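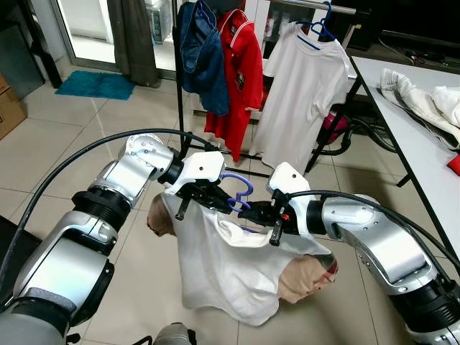 White T-shirt with hanger, tiled floor.

Bake-Off

The complaint was logged on 06/06/2022 under category four, product integrity, subcategory leakage. The product was the Cunura, a frozen unbaked hand pie with a beef and onion filling, supplied loose in a lined case. The customer was Mokgethi, a wholesaler with two cold stores and a fleet of its own. The text of the complaint was one line: pies open on the long side during bake, filling on tray, third time of telling.

Fongchan Prasertsri read it twice and looked for the first and second times of telling. They were not in the log. She found one in the sales inbox, marked as read. The other had been made by telephone to a person who had left the company in November.

She pulled the batch record. The batch was 3,362 cases, made over two shifts on line two. Dough temperature was in range at every check. Filling viscosity was in range. The freezer had a gap in its chart where the paper had run out, and an operator had written "paper" across the gap and initialed it. Seal strength was tested by hanging a weight from the folded edge of a raw pie. All samples had passed. The weight was kept in a drawer with the spare hairnets, and she took it to the lab and put it on the balance. It was correct.

Retained samples were stored in the back freezer on the lower shelf. She took a full tray, set the test oven to the temperature printed on the case, and baked from frozen for 30 minutes. The pies came out closed. She cut each one across the middle and measured the dough at the fold. She photographed the cut faces next to a steel ruler and wrote "unable to reproduce" in the results box.

Drukari's procedure allowed the complaint to be closed at that point. There was a template letter for it. The letter thanked the customer, stated that the product had been found to meet specification, and enclosed the baking instructions.

She printed the letter and did not sign it.

Mokgethi gave her the name of the site. It was the kitchen of a bus depot on the far side of the river, open from the first shift to the last. She drove there with a probe thermometer, a roll of tape, and a cool box holding two bags of retained pies. The cook was a tall man called Lennart. He looked at her visitor badge, which was from her own factory, and then at the cool box.

"You're the pies," he said.

"I'm from technical."

"I rang twice. Then I wrote."

"I have the written one," she said. "I found one of the others."

The oven was a Gativov, a convection model with a glass door and a dial that had been repainted by hand. She taped the probe to the center of the middle rack and let the oven run empty. The reading climbed to the set point, passed it, and stayed over it. She wrote down the value at each minute. Lennart wiped down a counter and then wiped it again.

"It runs hot," she said.

"It's always run hot. I turn it down. I'm not a child."

He turned the dial down by the width of his thumb. She ran the test again and the oven held where it should. She could find nothing wrong with it. She asked him to bake a tray exactly as he would on a working day, and to pay no attention to her.

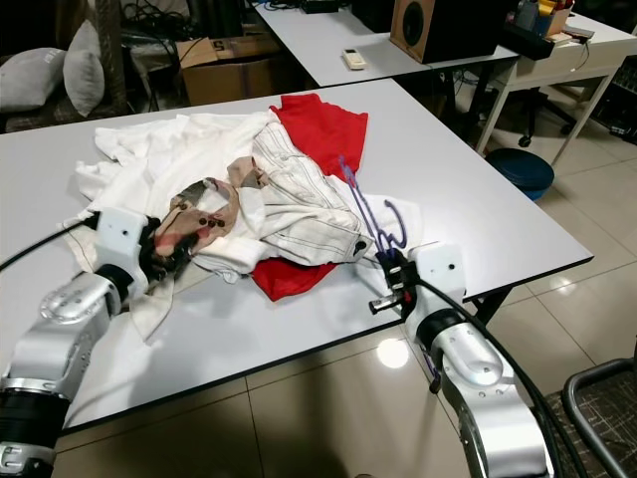

Clothes on a white table.

He took a case from the chest freezer. He lined a tray, set the pies out in rows, and brushed them with egg from a plastic jug. Then he put the tray on a rack beside the sink and went to deal with a driver who wanted soup. She started the stopwatch. The driver wanted bread with the soup. A second driver had a question about a parking permit, which Lennart answered in detail. When he came back he put the tray in the oven and closed the door. The stopwatch read 13 minutes.

"Do they always stand that long?"

"They stand till I'm free."

She opened the cool box, set out her own pies on a second tray, and asked for a space on the lower rack. Hers went in frozen. They sat side by side on two upturned crates and watched through the glass. On the upper tray the egg wash had run down to the fold and pooled there. She had noticed that before the tray went in. The surface of the dough had gone soft while the center was still hard, and the wash had worked its way into the seam. At the halfway mark the first pie on the upper rack lifted along its long side. A thread of gravy came out and darkened on the paper. The others followed, though two of them held. The lower tray stayed closed.

"Well," Lennart said.

"The case says bake from frozen."

"They were frozen."

She turned the empty case over. The instructions were printed on the base, which was the side that stood on the freezer floor. They said to bake from frozen. They said to glaze if desired. They did not give a standing time, a maximum or otherwise, and they did not say what to glaze with or when. She knew the wording. She had approved it herself, in her first week, from a draft already initialed by three people.

"The last ones didn't do this," Lennart said. "Same drivers. Same tray."

"When did it change?"

"Winter before last."

That was when the dough had been reformulated. The fat had gone down by a small amount, and the change had been assessed against raw seal strength, bake color, and cost. Nobody in the trial had left a tray standing with egg on it. The trial kitchen had no drivers.

He gave her a pie from the upper tray on a saucer, and a fork. It was one of the two that had held. She had tasted the product every working morning for five years, in the lab, under white light, scoring it out of nine for each attribute and spitting into a cup. She ate the whole of this one. The pastry was slightly tough at the fold. She would have given it a six.

"I throw the split ones out," he said. "Well. I eat some."

"I'll need you to keep a record of how many."

"Will anyone read it?"

She wrote her own number on the lid of the case, cut the panel out with her pocketknife, and taped it to the side of the freezer above the handle.

Back at the plant she reopened the complaint and changed the root cause field from "customer handling" to "other." The field required a comment. The limit was 300 characters, including spaces. She wrote that the instructions did not cover normal use, and that the dough change of the winter before last should be tested again with a glazed standing period before bake. She deleted "normal" and then put it back.

The system asked whether the customer had been informed. She selected yes. It asked for the method, and offered letter, email and telephone.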